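共同工房で腕を一本つくる　ハンネ・ライティネンさんとオーナ・ホンカネンさんに聞く

聞き手・文：ミントゥ・ヴァイサネン

ロボットの腕を趣味でつくっている人に会うと、私はつい「で、何をさせるんですか」と聞いてしまいます。われながらつまらない質問だなあと思うのですが、今回もやっぱり聞いてしまいました(すみません)。

ハンネ・ライティネンさんの答えは早かったです。「仕切りのある箱から、小さい袋を取る。それだけ。ずっとそれをやってる」

ハンネさんと相棒のオーナ・ホンカネンさんは、共同工房の一角で「ザモラ」という腕のプロジェクトを続けています。名前の由来を聞いたら、ふたりが顔を見合わせて、オーナさんが「最初のデータを入れたフォルダの名前です。その前の名前はもっとひどかった」と教えてくれました。その前の名前は教えてくれませんでした。 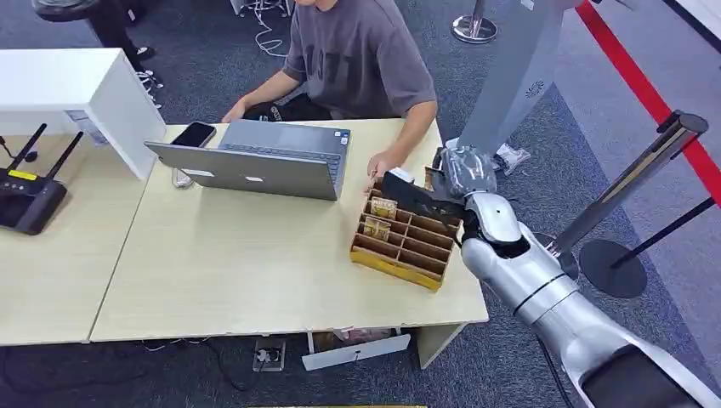
プロルナットソープ、2024年8月26日

工房は駅から歩いてすぐ、と聞いていたのに私は二回道を間違え、着いたときには約束の時間をかなり過ぎていました。ハンネさんは怒るでもなく、コーヒーを出しながら、もう肩のモーターの話を始めていました。挨拶より先にモーター！

つくり始めたのは二月だそうです。ハンネさんはもともと縫製機械の修理をしていた人で、ロボットは触ったこともなかったとか。「ミシンって、糸の張りがほんの少し違うだけで全部だめになるでしょう。腕も同じで、ケーブルの張りを見るのは最初から好きだった。プログラムのほうは、いまだに好きじゃない」

そのプログラムを引き受けているのがオーナさんです。制御の中心になるファイルは859行。「増えたら負けだと思っていて」とオーナさんは言います。「誰かが何か足したいと言ってきたら、まずどこを消すかを一緒に考えます。ハンネはそれが面倒で、だいたい足すのをあきらめる」

ハンネさんは横で「あきらめてない、後回しにしてるだけ」と言っていました。

段ボールを小さく仕切った浅い箱が、ふたりの練習場です。升目のなかに小さな袋が立っていて、それを指でつまむ。私がやれば何も考えずに終わる作業ですよね。でもハンネさんに言わせると、袋を立てて入れるのと寝かせて入れるのとでは、まったく別の問題になるのだそうです。

「寝てる袋は底から指を入れる隙間がない。立ってる袋は、つまめるけど逃げる。隣の升に倒れたりする。升の壁に指が当たると、今度は箱ごと動くんですよ。軽いから」

箱を机に固定すればいいのでは、と言ってみました。オーナさんがすぐに首を振ります。「それをやると、箱が動いたことに気づかないロボットになります。家で使う箱は固定されていないので」

なるほど、と私はノートに書きました。書きながら、自分の家の引き出しがどれだけ毎日ずれているか考えて、少し恥ずかしくなりました。

お金の話も聞きました。こういう記事ではみなさん一番知りたいところだと思うので。ここまでに使ったのは2824ユーロ。工房の会費は別で、減速機が一番高く、一番安く済んだのは練習用の箱だそうです。「箱はただ。誰かが置いていったやつ」とハンネさん。ちなみに減速機は一度、バンドソープの中古店で買った安いものを試して、ふた晩で歯が欠けたとのこと。「音でわかった。オーナはヘッドホンをしてたから気づかなかったけど」「気づいてました。見ないふりをしたんです」

手のほうはまた別の苦労があって、袋のようにふにゃっとしたものと、薄くて硬い板のようなものでは、指の閉じ方を変えないといけません。板は縁をはさむだけで持てるけれど、はさむ場所が少しずれるとくるっと回ってしまう。オーナさんはこれを「お盆問題」と呼んでいました。お盆を片手の指先だけで持ってみるとよくわかる、と言うので、帰ってからやってみました。たしかに回ります。

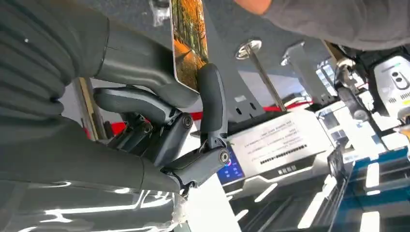
腕はどのくらいの重さまで持てるのですか。

設計上は最大2000グラムです。ただ、腕を伸ばしきった姿勢ではその数字を信用しないことにしていて、普段はずっと軽いものしか持たせていません。

この答えはオーナさんのもので、ハンネさんはそのあと小声で「一回だけ工具箱を持たせた」と白状しました。結果がどうだったかは、肘のあたりの部品がひとつ新しくなったという話から察してください。

工房のほかの利用者のことも少し書いておきます。工房をまとめているのはロスヴィータ・プラントルさんという方で、私が行った日は奥で旋盤の刃を替えていました。ふたりの腕についてどう思うか聞いたら、「夜に動かさないでくれれば何をつくってもいい」とのこと。以前、腕の試験が長引いて、鍵を閉める時間をだいぶ過ぎたことがあったそうです。それ以来、動かすのは夕食の前まで、というのが決まりになっています。

もうひとり、電気まわりを見てくれているのがベリル・ジャンポラットさん。彼女には会えなかったのですが、名前は会話に何度も出てきました。非常停止のボタンを手の届くところに置け、と最初に言ったのも、電源の線と信号の線を分けて通せと言ったのもベリルさんだそうです。「言われたときはうるさいなあと思ったんですよ」とハンネさん。「でも線を分けたら、指がぴくぴくするのが止まった。だから今は、ベリルに言われたらその日にやる」

指がぴくぴくする、というのがどうにも気になって詳しく聞いたところ、何も命令していないのに人差し指にあたる指だけが細かく震えていたのだとか。オーナさんは三日かけて自分のコードを疑い、関係ないところを何か所も書き直したそうです。「あの三日のおかげで行数は減りました」と、ちょっと悔しそうでした。

速さについては、ふたりの意見が割れています。いまは袋ひとつをつまみ上げるのに12秒。ハンネさんはこれで十分だと言います。急ぐ理由がないし、ゆっくりのほうが何が起きているか目で追える。オーナさんは半分にしたいそうです。

「見ていると眠くなるんです、自分でつくったものなのに」

「私は眠くならない。ずっと見ていられる」

ここで五分ほど、私をそっちのけにした議論がありました。途中から指先に貼るゴムの厚さの話になっていたのですが、どこでそうなったのか、録音を聞き直してもよくわかりません。

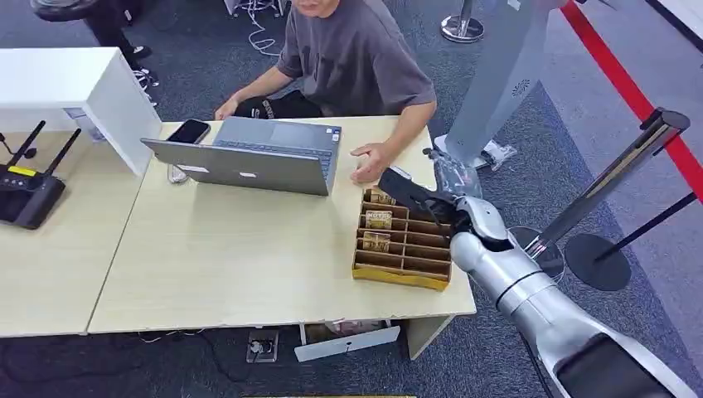
これからつくる人へ

最後に、同じようなものをつくりたい読者に何か、とお願いしました。ハンネさんはしばらく天井を見てから、こう言いました。

「肩から始めないこと。みんな大きいところからつくりたがるけど、手を先につくって、机に固定して、それで袋をつまんでみればいい。手が決まれば腕の長さも決まるし、モーターも小さくて済むかもしれない。うちは逆をやったから、肩だけやたらに強い」

オーナさんは、記録をつけることを挙げました。うまくいった日よりも、やめて帰った日のことを書くのだそうです。どの姿勢で落としたか、箱のどの升だったか。見せてもらったノートは字が小さくて、私には半分も読めませんでした。余白に買い物のメモが混ざっていて、そこだけはっきり「玉ねぎ」と読めました。

部品の選び方も聞いたのですが、これはふたりともはっきりしたことを言いたがりません。制御基板は「ヴォルサム」という小さな店のものを使っていて、壊れたときに電話で相談できるのが気に入っているそうです。「説明書は薄いです」とオーナさん。「薄いっていうか、一枚」とハンネさん。

次の目標は、箱に袋を戻すこと。取るより戻すほうがずっと難しいらしく、升の入り口で袋の角がひっかかるのだと、ハンネさんは自分の指と私の名刺を使って実演してくれました。名刺は三回目できれいに折れ曲がりました。

帰りがけ、オーナさんに次はいつ来ればいいか聞いたら、「戻せるようになったら連絡します」とのことでした。連絡が来たら、続きをここに書きます。今度は道を間違えないように、早めに家を出るつもりです。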